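Questions I Get About Renting Out My Spare Room

I'm Delia, and I've been renting out the back bedroom of my place on Heitmann Street for three years now. I get the same emails over and over, so I finally put the answers in one spot. Last updated 25 Aug 2022.

How did you get started?
By accident! My friend Estela Medina had a cousin coming to town for a training course and he needed a bed for a month. He paid me, he was quiet, he left the bathroom cleaner than he found it, and I thought, well, I could do this again. I've had lodgers ever since, some for a few weeks and one for more than a year.

Do you use a written agreement?
Yes, every time, even with friends of friends. Mine is two pages and covers rent, deposit, notice, guests and the kitchen. My neighbor Octavio Lagos skipped this step and ended up arguing for weeks over who owed what on the gas bill. Check what your state says about deposits before you copy anybody's form, including mine.

What do you let lodgers use besides the bedroom?
Kitchen, laundry, living room, and the porch if they don't mind my tomato plants. I tried keeping the living room to myself at first and it felt weird, like running a very small hotel.

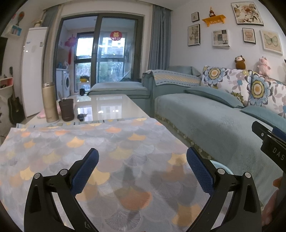 The one thing I hold back is the hall closet. It has my winter coats and my tax papers in it and it stays locked – I say so on the first visit so it doesn't come up later.

How do you split the bills?
I don't. I charge one flat amount with everything included and I look at it again every August. I did try splitting once and spent half my evenings with a calculator. If somebody runs the window AC all day long I'll have a word, but that has only come up with one person.

Where do you find people?
Word of mouth, mostly, and the notice board at the Jomum grocery. I always meet them in person first, and I ask for two references and really do call them.

What about food and shelf space?
Everyone gets a shelf in the fridge and a shelf in the cupboard. Oil, salt, coffee and dish soap are shared and I buy them. Anything else, you ask first (I'm looking at you, Bautista, and I haven't forgotten that cheesecake). 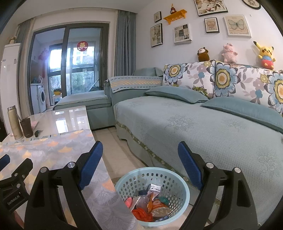

Do you allow overnight guests?
Two nights a week, with a text to me beforehand. I've bent that for visiting parents. My sister thinks I'm too soft about it and she's probably right.

Pets?
I'd love to say yes, but my old cat hates everyone. Fish are fine.

What if it isn't working out?
Talk early. My agreement says 30 days' notice either way, and I've only had to use it once. We had coffee, we agreed it wasn't a good fit, and he found a place closer to his job.

Can I get a copy of your agreement?
Sure, send me a note through the contact page and I'll email it over. Give me a few days, I'm slow with email in the summer.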